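Diese Website verwendet Cookies. Mit der weiteren Nutzung stimmen Sie der Verwendung zu. [OK] [Mehr erfahren]

Zwischennutzung im Plattner-Block: was die Satzung regelt und was offen bleibt

Der Entwurf der Leerstandssatzung für Nalau liegt seit November aus. Ich habe ihn zweimal gelesen, einmal als Anwohner und einmal mit dem Bebauungsplan daneben. Mich interessiert vor allem der Abschnitt zur Zwischennutzung, weil er den Plattner-Block betrifft, also die Erdgeschosszone zwischen Bahndamm und Erarstraße.

Als leerstehend gilt nach dem Entwurf eine Einheit, die länger als 7 Monate ohne Nutzung ist. Möblierung allein zählt nicht als Nutzung, ein laufender Stromvertrag ebenfalls nicht. Der Eigentümer muss den Leerstand anzeigen und kann danach zwischen drei Wegen wählen: Vermietung, Sanierung mit Zeitplan oder Überlassung auf Zeit.
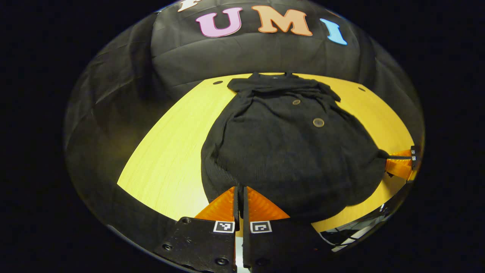
Der dritte Weg ist der am wenigsten ausgearbeitete. Die Überlassung soll auf höchstens 2 Jahre befristet sein, die Nebenkosten trägt der Nutzer. Zur Haftung für Altschäden enthält der Text einen einzigen Satz, und der verweist auf eine Anlage, die in der ausgelegten Fassung fehlt. Für den Plattner-Block ist das erheblich. Die Grundleitungen stammen aus der Bauzeit, die Abdichtung zum Bahndamm hin ist mehrfach geflickt worden.

Ungeklärt ist auch die Nutzungsänderung. Ein früherer Laden, der als Werkstatt oder Atelier dienen soll, braucht nach bisheriger Praxis einen eigenen Antrag samt Stellplatznachweis. In Sterkden hat man dafür eine Bagatellgrenze eingeführt: Bei Flächen bis 30 Quadratmeter entfällt der Nachweis. Eine solche Grenze würde in Nalau nur die kleinsten Einheiten erfassen, die Eckladenlokale lägen alle darüber. Ich halte eine Staffelung nach Nutzungsart für sinnvoller und habe das in meiner Stellungnahme so geschrieben.

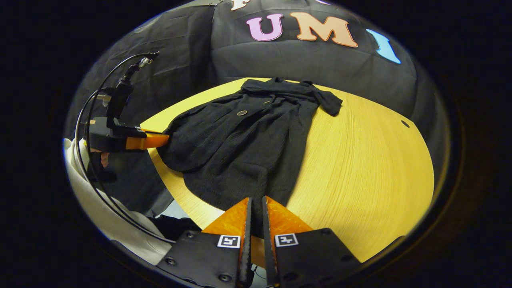

Zweiter Rettungsweg und Brandschutz

Die tiefen Einheiten haben nur einen Ausgang zur Straße. Der Hof ist über den Keller erreichbar, dieser Weg ist aber nicht als Rettungsweg zugelassen. Wer dort Publikum empfangen will, muss entweder umbauen oder die zulässige Personenzahl beschränken lassen. Der Entwurf sagt nicht, wer den Umbau bei einer befristeten Überlassung bezahlt.

Stellungnahmen nimmt das Planungsamt schriftlich entgegen, die Frist steht auf dem Deckblatt der Auslegung. Die fehlende Anlage habe ich angefordert. Sobald sie vorliegt, ergänze ich den Absatz zur Haftung.

Zuletzt aktualisiert: 30. Dezember 2022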